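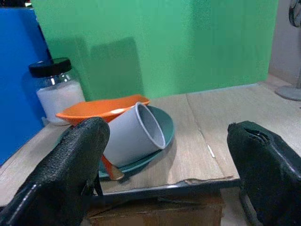 Courses > Ceramics and Glass > Week 4 Handout

Overview | Readings | Labs | Glazes | Contact

Week 4 – glaze fit, crazing, shivering

Notes from lecture, cleaned up a bit. Bring to lab at Pustavside.

Basic idea: glaze and clay both shrink as the kiln cools. Different amounts. If they don't match, something has to give.

Glaze shrinks more than clay – glaze is in tension – fine cracks. Crazing.
Glaze shrinks less than clay – compression. A little is good, makes the pot stronger. Too much and it flakes off at rims and handles. Shivering.

Crazing can show up right out of the kiln or months later. Delayed kind is usually moisture getting into a porous body and swelling it. So check absorption first. Weigh dry, boil, soak overnight, wipe, weigh agian. Gain divided by dry weight, times 100.

Why care, on tableware? Stains get into the cracks, strength drops, hard to keep clean. Shivering is worse – sharp flakes in food. Never sell or use a shivering pot.

Fixes for crazing:
- more silica, small steps
- swap some sodium or potassium for lithium, magnesium or boron (high expansion out, low expansion in)
- fire the body to full maturity
- thinner coat, helps sometimes, doesn't cure a bad fit

Fixes for shivering: the reverse. Less silica, more feldspar.

Numbers in the software are only a guide. Different programs use different expansion tables, dont compare across them. Test tiles win.

Quartz inversion – 573 C. Quartz in the body changes size suddenly. Go slow through here both ways. Do not crack the lid at 700 C because you're in a hurry, you'll dunt the pots (dunting = cracks through the whole wall, see week 2).

Lab: 50 g test batches, base recipe is Larker clear on Vosteck white stoneware. Add silica in steps of 2 g. Label tiles on the back with oxide wash, not pencil, pencil burns off. Then the freezer and boiling water test, three rounds. Goggles on. Ink over the surface after, wipe, look for lines with a loupe.

Read before next class: Ghumman handout on thermal expansion, the section on boron. Skip the appendix.

Still to cover – slips and engobes, same fit problem but two layers instead of one. Lab sheets go in the tray by the glaze scales.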